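Setting up a second screen on the Urnimo dock

I wrote these steps up for Renata when she moved desks, and I've tidied them since. They assume you've already done section 2 and the dock has power. If its light is off, go back and sort that out first.

1. Shut the laptop lid and unplug the dock from it. I know you can do all this with everything live, but mine gets muddled about which screen is which, and then I spend ages dragging windows about.

2. Plug the first screen into the port nearest the power socket. The dock treats that one as the main screen whatever your settings say, so pick the one you want straight in front of you.

3. Plug the second screen into the port beside it. Push until it clicks (mine needed a proper shove!).

Caution: don't use the old grey cables from the Tejada office. They fit, and you'll get a picture, but it drops out whenever the screen wakes up.

4. Connect the dock to the laptop, open the lid and wait. The first time, both screens may flash a couple of times while they work themselves out. Leave them to it.

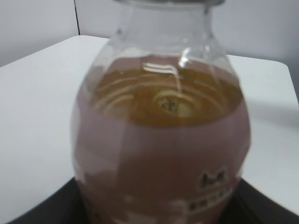 Amber-brown liquid in a clear plastic bottle.

5. Open the display settings and press Identify. A big number pops up on each screen. Drag the two boxes until they match how the screens stand on your desk, then press Apply.

Note: if the mouse gets stuck at the edge between screens, one box is sitting higher than the other. Line up the tops and try again.

6. Set the text size for each screen separately. I like the big one at normal size and the small one a notch up, but Cirilo has his the other way round and seems perfectly happy.

7. Turn the brightness down using the buttons on the screen itself. Out of the box mine was at 100 and it was like working in front of a car headlight. I ended up at 65 in the daytime and a fair bit lower at night. The slider in the laptop settings only changes the laptop's own panel, which had me swearing at it for most of an afternoon.
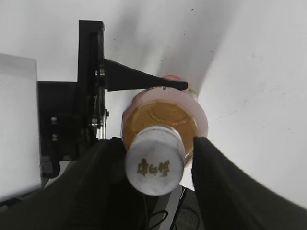
If the second screen stays black

Check the input first. Press the menu button on the screen, go to Source and choose the socket you've used. Auto is supposed to find it, but on the Evton screens it tends to give up and go to sleep.

Still black? Swap the two cables over at the dock end. If the fault moves to the other screen, it's the cable. If it stays where it was, it's the screen or its settings, so do a factory reset from the menu and start again at step 5.

If neither screen comes on, unplug the dock from the wall, count to twenty and plug it back in. Ask Macarena for a spare dock if that doesn't shift it.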